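ok grasp planner thread, because I've been buried in this for all of April and I need to tell someone other than Golnar

so our planner (we call it Flusa, don't ask) scores grasp candidates from the wrist camera. for weeks it LOVED the table. like, it would look at a perfectly good object and go "no thanks, I'll have that scratch over there"

part of it is my own fault! I trained the segmentation on super clean backgrounds, and our tabletop is all specks and scratches and flaky bits. every chip was getting its own little mask. I counted 117 masks on one view. one hundred and seventeen!!

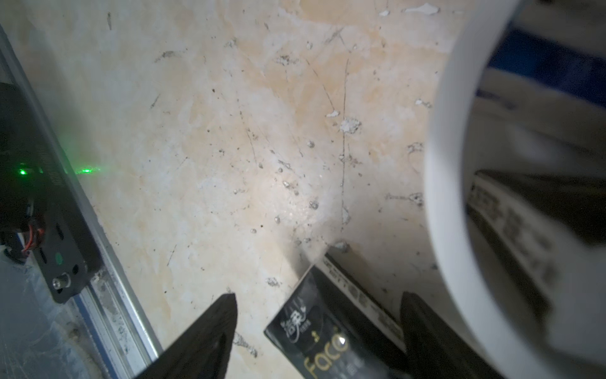 Wrist cam view, black pack between the fingers, big white thing crowding in on the right.

black pack, black fingers, so that's a second headache. the mask kept bleeding from the package into the fingertips and the planner decided my gripper was 13 cm longer than it is

fix for that one was kinda boring: render the fingers from the joint state, subtract them before segmentation, grow the edge a few pixels. Edem suggested it back in the winter and I said it was overkill (sorry Edem)

for the specks I dropped anything under a minimum area and then made the score care about depth. flat stuff loses. that took me from 117 masks down to 49, still too many but the top picks are real objects now

tilted packages still get a weird wrist angle sometimes, the yaw estimate flips 180 and the arm wants to take the scenic route. Gwenaël thinks it's my angle wrapping. it's probably my angle wrapping

going to poke at that after lunch, will post the diff if it isn't too embarrassing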